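# Heated jacket liner – worth it or just another thing to plug in?

**fran_tremblay**

I commute 70 miles round trip and I'm trying to stretch my season past October this year. I've been looking at the Esis heated liner, but the claims on the page smell like marketing to me. "All day warmth" on a bike that puts out 424 watts total? Talk me into it or out of it. I currently wear a plain black layer under a textile jacket and I'm fine until the highway. 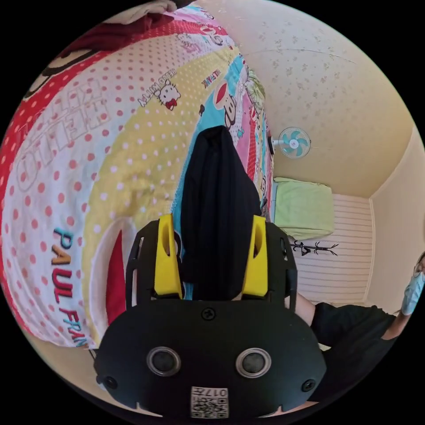

*Black layer, folded. Cartoon sheets behind it.*

**Francine Tremblay**
*Lapointe 650, and a garage full of stuff I don't use*

---

**gravelpit**

Out of it. I had a heated vest for two winters and the wire at the hem broke both times. The second time I was 140 miles from home. A good windproof shell over wool did more for me than the vest ever did.

---

**Tank_Slapper**

> A good windproof shell over wool did more for me

For an hour, sure. Wool doesn't make heat, it only slows down how fast you lose yours. Try three hours at highway speed in the thirties and tell me how your wool is doing. I ride with a Burkora liner from November on and I wouldn't go back.

---

**gravelpit**

I've done three hours in the thirties. Plenty of people did before anybody sold a jacket with a plug on it.

---

**odometer1790**

And plenty of them were miserable.

Fran, that 424 is what the charging system makes at high rpm, right? Take off the headlight, the fuel pump, the ignition and so on and you have a lot less to play with. What does the liner draw? If the maker won't print a number I wouldn't buy it.

---

**fran_tremblay**

The page says "low draw." That's it, no number. I emailed them and got back a link to the same page.

---

**odometer1790**

Then there's your answer on Esis, at least for now.

---

**Tank_Slapper**

That's a bit harsh. Lots of companies are bad at email. Put a voltmeter on the bars and watch it. If it drops while you're cruising, turn the liner down. Mine stays put on medium.

---

**mossback**

Has anyone tried the Luto one with the battery pack? No wiring to the bike at all, so the charging question goes away.

---

**gravelpit**

Until the pack dies on the way home. My brother-in-law has one and he gets one leg of his commute out of it on high. He leaves it off in the morning so he'll have it at night, so half the time he's wearing a cold battery.

---

**mossback**

Could be he never charges it all the way. I'd like to hear from somebody who owns one.

---

**fran_tremblay**

I'm not sold on any of it yet. What bugs me is that every review I find was written the week the thing showed up – "super toasty, five stars." I want to hear from someone in April, after a winter of getting it on and off in a parking lot.

---

**Tank_Slapper**

Fourth winter on mine. One controller replaced, and I paid for that. The liner itself is fine. Is that April enough for you?

---

**fran_tremblay**

That's better than five stars, yes. Which size did you get, and does it go over or under your mid layer?

---

**Tank_Slapper**

One size down, over a thin long-sleeve, nothing else under it. If it's loose you won't feel a thing.

---

**gravelpit**

Still say buy the shell first. You'll need it over the liner anyway.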